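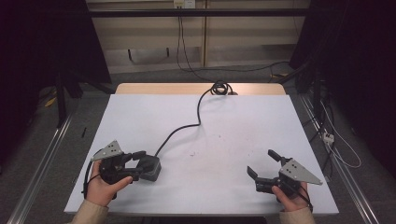

A long black cable on a white board, with a small coil at the far end.

Why do cables get tangled?

Look behind a television or under a desk and you will probably find cables. Some carry electricity. Some carry pictures, sound or messages from one machine to another. Many are black, and most of them seem to end up in a knot.

What is inside a cable?

The outside of a cable is a soft cover, usually plastic or rubber. Inside are thin wires, often made of copper. Electricity moves easily through copper. It does not move easily through plastic, so the cover keeps the electricity in and keeps your fingers safe. If you ever see a cover that is split or worn, don't touch it. Tell an adult.

How do knots happen?

A cable is long and thin and it bends. When it is dropped in a box, it falls in loops. Each time the box is moved, the loops slide over each other. Sooner or later a loose end slips through a loop, and that is the start of a knot. Longer cables have more loops, so they tangle more. A very short cable hardly tangles at all.

Why does a cable curl by itself?

Plastic bends, but if it stays bent for a long time it begins to keep that shape. Cables are often sold in a tight bundle. When you open the bundle, the cable may still want to curl. Laying it out flat on a table for a day or so helps a little.

How to coil a cable

Ask an adult to unplug it first. Never pull on the cable to get the plug out. Hold the plug instead.

Lay the cable out on a table or a clean floor and take out any twists.

Hold one end in your hand. Make a loop as wide as a small plate and lay it in the same hand. Keep going until you reach the other end. The loops should be loose. Do not wrap the cable tightly around your elbow or around the thing it belongs to. Tight bends can break the wires inside, and you won't be able to see the break.

Fasten the coil with a soft strap or a piece of string.

Try it yourself

Find a piece of string around 8 feet long. Drop it in a shoebox, put the lid on and shake it. Open the lid and look for knots. Now coil the string, tie the coil in 4 places with bits of yarn, and shake the box again. What changed?

Words to know
Coil: a set of loops lying one on top of another.
Copper: a reddish metal used to make wires.

Last updated July 13, 2024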